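Ballot Campaign Kit - door hangers, palm cards, yard signs
Sold by Kitlow Print, Turnia

Everything a local yes or no campaign needs for the last push. Built for ballot measures, school levies, city council runs. Order by 24 October 2025 for delivery before the vote.

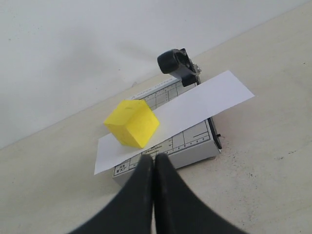

Standard kit has 600 palm cards, 200 door hangers and 10 yard signs with wire stakes. Need more signs? Add at checkout. Union bug on request, no extra charge.

Your "Paid for by" line is required - we won't print without it. Check your state's wording first, we cant do that for you.
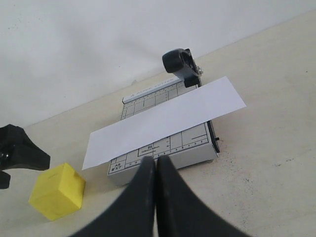
Desktop paper cutter, B6 and A5 marked on the base.

Kit price $122 plus shipping. Proof by email in about two days. One round of changes free. Pickup at the Drultach counter also OK, bring your order number.

Artwork: PDF only, fonts embedded. No logo? Pick one of the Sqalli templates, all two-color, all easy to read from a porch.

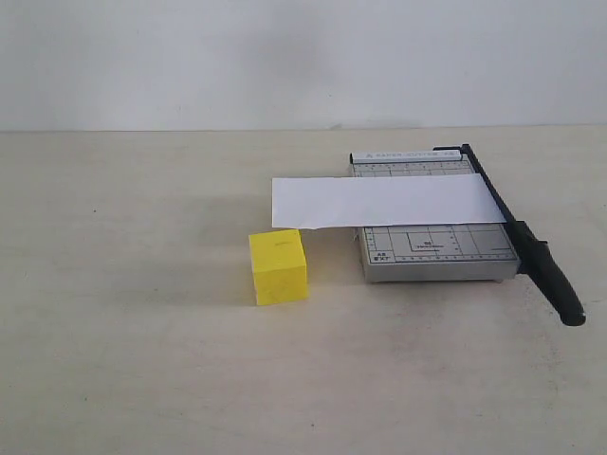 Small guillotine cutter with measurement lines.

No returns on printed items. Misprints replaced if you tell us within a week of delivery. Spring primary kits go on sale in Febuary - same contents, same sizes.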